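Picking cell upkeep: report to the Bandholm fund
Friday, October 7, 2022

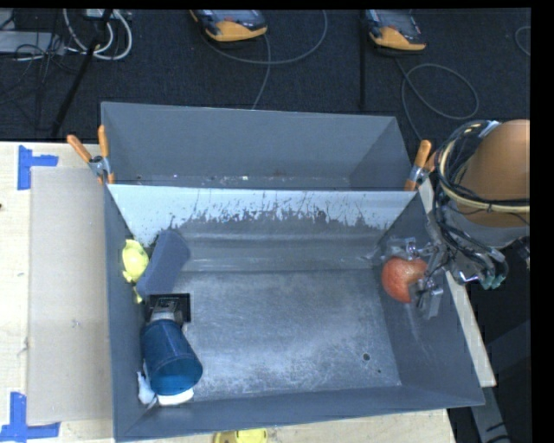
The cell at Edton, with the gripper down in the front bin.

Hello again! You asked for less spreadsheet and more "how is it going" this time, so I've put the numbers up front and then I'll just talk. Since the June report the arm has done 1,566 picks, up from 1,005 in the period before that, and we lost 3 working days to repairs. Two of those were the gripper and one was me waiting for a part that had gone to the wrong building.

The gripper first, then. The lower finger had worked itself a little crooked over the summer, and I kept re-tightening it and pretending that was a fix (it wasn't). In the end I took the whole finger assembly off, cleaned out the threads, put in new screws and set the gap again from scratch. It took most of a day and a lot of muttering. I now check it every 40 picks with a feeler gauge, and so far it has stayed where I put it.

Cables are still my biggest headache. The bundle at the wrist has to be slack enough for the arm to turn and tight enough that it doesn't snag on a bin, and I've retied it more times than I'd like to admit. I bought a softer sleeve from Sovum out of the small parts money and I want to try it on the next service day — if it rubs, I'll go back to plain ties.

The bins are held with spring clamps where the two of them meet. I know the proposal said bolted brackets! I've gone back and forth on this. With clamps I can pull a bin out for cleaning in a minute, and I check their position before every run, so I'd like to keep them through the winter if you're happy with that. The inside of the front one is pretty scratched up by now, mostly on the back wall. I don't plan to replace it yet.

Other bits and pieces: the blue tape marks on the table got redone after the old ones started to lift, the Tiwari service manual finally arrived, and I've started a paper logbook that hangs next to the power switch.

Spending is on budget apart from the screws and the sleeve, both small. For next period I'd like to order a spare set of fingers, so that a bad one costs us an hour and I can do the repair at my bench. The quote is attached — let me know if you need a second one before you sign off.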